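Chapter 5
Looking After a Two-Finger Gripper

Most of the trouble a gripper gives comes from its pads and pivots. The motor and gearing can go years without attention. The parts that touch the work can't, and they are the parts an operator is able to service without sending the tool away.

This chapter follows the upkeep of one tool, a hand-held gripper used at the Nernatwood shop to pick up soft produce. Its record book was begun by Celeste Lobo, and the chapter keeps the order she set down: clean, inspect, tighten, test. By the end you should be able to do all four and fill in the log sheet for Unit 514.

Start with the power off and the fingers open. Wipe each pad with a damp cloth and let it dry. Juice and peel oil leave a film that makes the pad slip, and the usual mistake is to raise the closing force when the pad only needs washing. Look along the face of the pad for cuts or a shiny patch. Either one means a new pad. Always change both together - a worn pad facing a fresh one will turn the fruit as the fingers close.

Next, check the pivot screws. Move each finger gently from side to side by hand. If you feel play, snug the screw and try again. A screw that is too tight is as bad as a loose one, and the linkage should still swing freely when you let go. At Nernatwood the screws are checked every 2000 cycles.

The last step is a test on real fruit. Choose a firm piece, close the pads on it slowly, and hold.

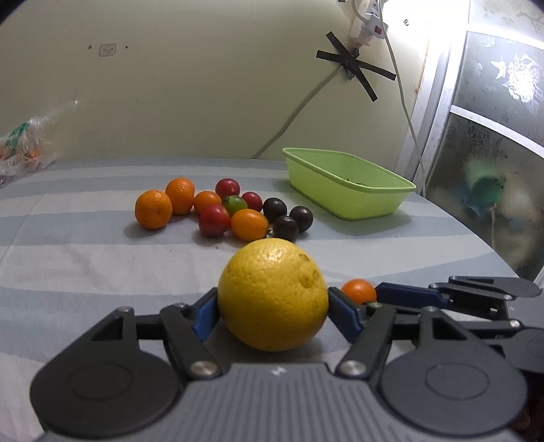
Keep the grip for a slow count of five, then open the fingers and look at the peel where the pads pressed. Write down any dent or mark before you go on to Section 2.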